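Open house at Ultwood, part two: upstairs

I promised more after my last post, which was mostly car park and sausage sizzle, so here goes. The old Ultwood building on the Fukthorpe side of the river opened its doors again in February, and I went along with my neighbour Margarida Ramalho, who had never been and who drives a very old Honda with no air con. We arrived a bit pink in the face, grabbed a cold drink from the lady on the door (gold coin, cheaper than last year!) and went straight up.

If you haven't been, Ultwood is a string of rooms that used to be offices and now get used for all sorts. Downstairs is the noisy stuff. Upstairs you wander from one room to the next and poke your head in, and the people working there are happy enough to keep going while you look. I like that far more than a proper tour with a lanyard and a set time.

The first room we stopped at had a cream cloth cover printed with cartoon characters, and Margarida was thrilled, because her daughter went through a huge Kuromi phase and half their linen cupboard still has that little face on it. This one had the name on it in loopy red writing, a pink heart with a face, and a sort of sprinkled donut in blue and pink. A very cheerful thing to find on a warm afternoon when you're expecting grey office desks.
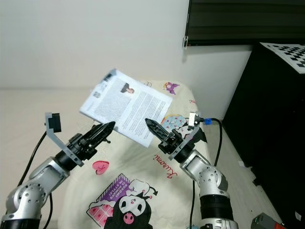 I do have a soft spot for paper, I should say. I worked in a print shop for 15 years and I still can't walk past a printed sheet without wanting to feel the weight of it. The one in there was set in tiny type, column after column, with a little portrait near the top, and I'd have needed my other glasses to read a word of it. Margarida reckons nothing should be printed that small and I'm inclined to agree with her, although we used to do worse for the racing guides.

We got chatting with Kazuhiro Kikuchi, who helps run the open house and knew where everything was, including the good toilet. He told us 2,917 people had signed the visitors' book since they started keeping one, and that the first page is mostly his relatives. I signed again. My pen ran out halfway through my surname, so if you see "Hend" in there, that's me.

After that we went looking for tea. There's an urn at the end of the corridor and a plate of Irnorik biscuits, the ginger ones, which I can take or leave but Margarida ate 2 and put another in her handbag for the drive.
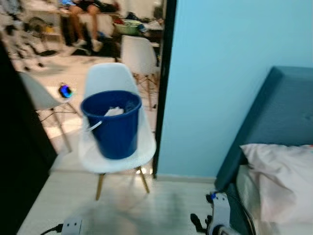

Seating and floors

Full marks for the chairs. They're the white moulded ones with the curved seat and wooden legs, and I've wanted a set for our back room for ages. There was one with a royal-blue bucket sitting on it and a white cloth in the bucket, and another further through by the table, so I got a decent look at how they go with pale tiles. Very nicely, is the answer. Shiny tiles like those would show every footprint at my place (we have a kelpie), but I was a bit envious all the same.

I also liked the green basin on the table in the next room, in among all the bags and bits. My mum had one in nearly that colour and did everything in it, from spuds to jumpers. You can still find them at the discount shop if you dig around at the back.

Parking is fine if you get in before lunch. The stairs are steep, there's a rail on one side only, and the lift takes its time. We were home by four, with the windows down the whole way.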